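Prundside council tax and who owns what: a thread. I've spent the past few evenings reading the borough's new household wealth survey, which came out in July. It's long and dry, so I'm posting the parts I think matter.

1/ The survey went to 3,191 households across the borough. It asked what people own and what they owe, as well as what they earn. Most local figures only cover earnings, so this is the first time we've had the other half.

2/ On earnings, Prundside looks fairly even. Pay in the old dock wards has gone up a bit and pay on the hill has stayed flat. If you stopped reading there you'd think the gap was closing.

3/ On assets it looks very different. Most of the property wealth sits in three wards. Those three also hold most of the second homes and nearly all the homes owned outright.

4/ Renters in the survey mostly reported savings that would cover less than a month's rent. A fair number left the savings question blank. The report treats a blank as missing, not as zero, so the real picture for renters may be worse than the tables show.

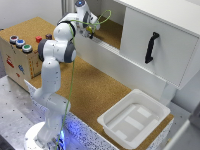
5/ Debt

6/ The debt chapter is the one I'd read first. Homeowners owe more in total, as you'd expect with mortgages. Renters owe less, but on cards, catalogues and overdrafts, at much higher rates.

7/ Council tax arrears get their own table. 1,005 households said they were behind or had been in the past year. They are spread over the whole borough, but the dock wards and the Rutow estate are well over their share.

8/ The borough itself is also in debt, and that's where the two things meet. It borrowed for the shopping centre, the rents didn't come in as planned, and the repayments now come out of the same budget as the hardship fund.

9/ So the hardship fund has been cut while more people are applying to it. The papers for the last budget meeting say this quite openly, on page 19 of the appendix. I don't think it was mentioned in the meeting.

10/ A few people have asked about Domura, the firm that runs collections. Their contract isn't covered by the survey. It's in the procurement register, and the fees section is blacked out. I've asked for it and will post the reply when I get one.

11/ On jobs. The Fujimoto works is still the largest private employer here, and people often say that as long as it stays open the town is fine. The survey suggests it isn't that simple. Households with someone at the works have steady pay, but the younger ones own very little.

12/ Older workers there bought houses when a house cost a few years' wages. Their children do similar jobs and rent. Two families with the same payslip can be a long way apart depending on when they started. 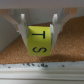
Yellow cube with the letters T and S, held between two white gripper fingers.

13/ Inheritance comes up a lot in the written answers. People who had bought in the past few years were asked where the deposit came from, and "family" was the most common reply. "Own savings" came second, and plenty ticked both.

14/ What the report recommends: keep the full council tax reduction for the lowest incomes, charge the full premium on empty and second homes, and repeat the survey so there is something to compare it with.

15/ The first two are within the council's powers now. The premium would bring in some money, though the report doesn't put a figure on it and I'm not going to guess. The third depends on someone paying for it.

16/ Things I'd be careful with. People at the very top and very bottom are less likely to fill in a survey. House values are what owners said, not what a valuer said. Pensions are left out completely, and for some of the Fujimoto households that will be the biggest thing they have.

17/ The full report and the tables are on the council's site under "Research". The spreadsheet has the ward figures on the second tab. The summary leaflet leaves out the debt chapter, so go for the long version if you can.

18/ Correction to 7: the arrears question covered the past year and any older arrears still unpaid. I'd missed the footnote. Thanks to the person who messaged me.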